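인쇄하기 | 이메일로 보내기
홈 > 게시판 > 음반/장비 > 자유토론

이 사이트는 쿠키를 사용합니다. 계속 이용하시면 쿠키 사용에 동의하는 것으로 간주합니다. [확인]

Selliser 리마스터 LP, 이 가격 주고 살 물건인가요?

밤베이스
Tolia에서 나온 Selliser 재발매반 예약이 금요일에 열린다는데, 소개글을 세 번 읽어도 뭘 새로 했다는 건지 모르겠습니다. "원본의 온기를 되살린 새로운 마스터"라고만 써 있고 소스가 테이프인지 기존 디지털 파일인지는 한 줄도 없어요. 커팅을 어디서 했는지도 없고요. 전 세계 3000장 한정이라는 숫자만 크게 박혀 있던데, 애초에 이런 앰비언트 테크노 음반이 3000장 팔리면 한정이 아니라 그냥 전량 아닙니까? 초판 가지고 계신 분들 의견 듣고 싶습니다.

rumble_k
초판 있습니다. 저음이 좀 뭉치고 B면 마지막 곡은 안쪽 홈이라 치찰음이 거슬려요. 2장짜리로 나누는 것만으로도 나아질 여지는 충분하다고 봅니다. 저는 살 겁니다.

먼지털이
2장으로 나눈다고 저절로 좋아지면 세상에 나쁜 더블 LP가 없어야죠. 저희 집에 여러 장 있습니다.

rumble_k
>>먼지털이 저절로 좋아진다고는 안 했는데요. 여지가 있다고 했습니다.

4번트랙만
미리듣기 6곡 올라온 거 다 들어봤습니다. 기존 디지털 음원이랑 음량을 맞춰놓고 번갈아 들으니까 차이가 고역 살짝 올린 정도예요. 처음엔 저도 와 선명해졌다 했는데 그냥 소리가 더 컸던 겁니다. 음량 안 맞추고 비교하신 분들 후기는 걸러 들으시길.

해안선우회
미리듣기는 압축 음원이잖아요. 그걸로 LP 음질을 논하는 게 의미가 있나요?

4번트랙만
LP 음질 얘기가 아니라 마스터 얘기입니다. 고역 밸런스나 다이내믹은 압축 음원으로도 대충 보입니다. 물론 LP용 마스터를 따로 만들었다면 얘기가 다르겠죠. 그런데 그랬다면 소개글에 제일 먼저 썼을 겁니다.

밤베이스
저도 그 부분이 제일 걸립니다. 자랑할 게 있으면 보통 자랑을 하거든요.

hiss_and_hum
Tolia에 메일로 물어봤습니다. 답장을 그대로 옮길 수는 없고 요지만 적으면 "최상의 가용 소스를 사용했다"였습니다. 다시 물어봤는데 답이 없네요. 최상의 가용 소스라는 건 창고에서 CD 찾아서 뽑아도 쓸 수 있는 표현이라 저는 예약 안 합니다.

rumble_k
작은 레이블이고 재발매 담당이 따로 있는지도 모르는 곳인데 답장 한 번 안 왔다고 CD 소스로 몰아가는 건 좀 심하지 않나요. 지난번 Majali 재발매는 소리 좋았습니다.

먼지털이
Majali는 판은 좋았는데 제 건 휘어서 왔습니다. 교환 신청하고 5주 걸렸고요. 교환품도 중심이 살짝 안 맞아서 피아노가 울렁거립니다. 패드 소리 위주면 모르고 넘어가겠지만 Selliser는 건반이 길게 늘어지는 곡이 많아서 티가 확 날 겁니다.

해안선우회
프레싱 불량은 복불복이죠. 저는 멀쩡한 걸 받았습니다.

먼지털이
복불복에 그 돈을 내라는 게 문제라는 겁니다.

무음구간
다들 음질 얘기만 하시는데 보너스 트랙은 들어보셨나요? 신곡처럼 홍보하는 Hetedport 믹스, 예전에 카세트로 돌던 그 버전이랑 같은 것 같은데요. 인트로 길이도 같고 중간에 하이햇 빠지는 위치도 같습니다.

4번트랙만
저도 그렇게 들었습니다. "미공개"라는 말은 없고 "최초 LP 수록"이라고 돼 있으니 거짓말은 아닌데, 읽는 사람은 미공개로 읽게 써놨어요.

rumble_k
카세트는 100개 찍었다고 알고 있는데 그걸 구한 사람이 몇이나 된다고요. 대다수한테는 신곡이나 마찬가지입니다. 저도 한 번도 제대로 못 들어봤고요.

무음구간
그럼 "카세트 수록곡"이라고 쓰면 되죠. 그렇게 쓰면 덜 팔릴까 봐 안 쓴 것 아닙니까.

해안선우회
이 정도로 의심하면서 음반을 어떻게 사세요 다들... 저는 그냥 그 음악이 좋아서 삽니다. 겨울밤에 첫 곡 틀어놓으면 그걸로 본전이에요.

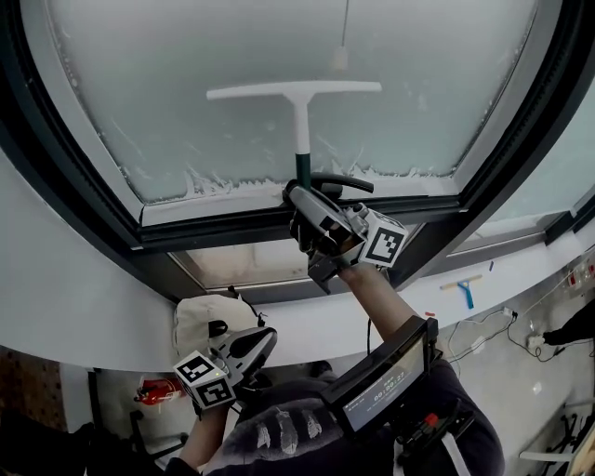 hiss_and_hum
Selliser가 좋은 음반이라는 데는 저도 이견이 없습니다. 초판 나왔을 때부터 들었고 특히 A면은 지금 들어도 낡은 느낌이 없어요. 그런데 리마스터라는 말에는 늘 기대가 실리잖아요. 뿌연 걸 걷어내면 뒤에 뭔가 더 있을 거라는 기대요. 이 음반은 원래 사진처럼 성에가 뿌옇게 덮인 유리창 같은 소리고, 아래쪽으로 갈수록 얼음이 들쭉날쭉 두꺼워지듯 저역에 거친 입자가 끼어 있는 게 매력입니다. 거기에 흰 스퀴지를 갖다 대고 밀어버리면 저한테는 다른 음반이에요. 미리듣기 3번 곡에서 배경 노이즈가 줄어든 게 들리던데, 잔향 꼬리까지 같이 잘린 것 같아서 영 찜찜합니다.

4번트랙만
3번 곡 잔향은 동의합니다. 헤드폰으로 들으면 끝부분이 좀 급하게 꺼져요. 노이즈 리덕션을 걸었을 가능성이 높다고 봅니다. 확실하진 않고요.

rumble_k
저는 같은 부분 스피커로 들었는데 모르겠던데요. 페이드아웃을 새로 잡았을 수도 있고. 노이즈가 좋다는 건 취향이지 마스터가 나쁘다는 근거는 못 됩니다. 초판의 그 노이즈, 작곡자가 의도한 건지 장비가 후져서 그런 건지도 모르잖아요.

hiss_and_hum
의도였든 아니었든 저는 그 소리를 듣고 좋아했습니다. 그리고 손을 댔으면 댔다고 쓰면 됩니다. 소개글은 "온기를 되살린"인데 노이즈를 깎는 작업이라면 방향이 반대죠.

밤베이스
답글들 감사합니다. 저는 예약은 건너뛰고 실물 받은 분들 후기 보고 결정하겠습니다. 발송이 5월이라니까 그때까지 재고가 남아 있을지는 모르겠는데, Majali도 예약 때는 금방 품절될 것처럼 하더니 반년 뒤에 할인했던 걸로 기억합니다.

해안선우회
할인한 건 컬러반이고 검정반은 품절 맞습니다. 저 그때 기다리다가 웃돈 주고 샀어요.

먼지털이
웃돈이 얼마였는지 여쭤봐도 됩니까? 저는 교환하느라 쓴 배송비랑 비교 좀 해보게요.

해안선우회
정가의 두 배 좀 안 되게요. 말하고 나니까 속이 쓰리네요.

rumble_k
검정반으로 예약하겠습니다. 받으면 초판이랑 같은 카트리지로 녹음해서 올릴게요. 음량 맞춰서요.

4번트랙만
녹음 레벨이랑 카트리지 침압도 같이 적어주세요. 3번 곡 끝부분은 꼭 포함해 주시고요.

이전글 | 목록 | 다음글

새 글 알림을 메일로 받아보세요. 뉴스레터 구독하기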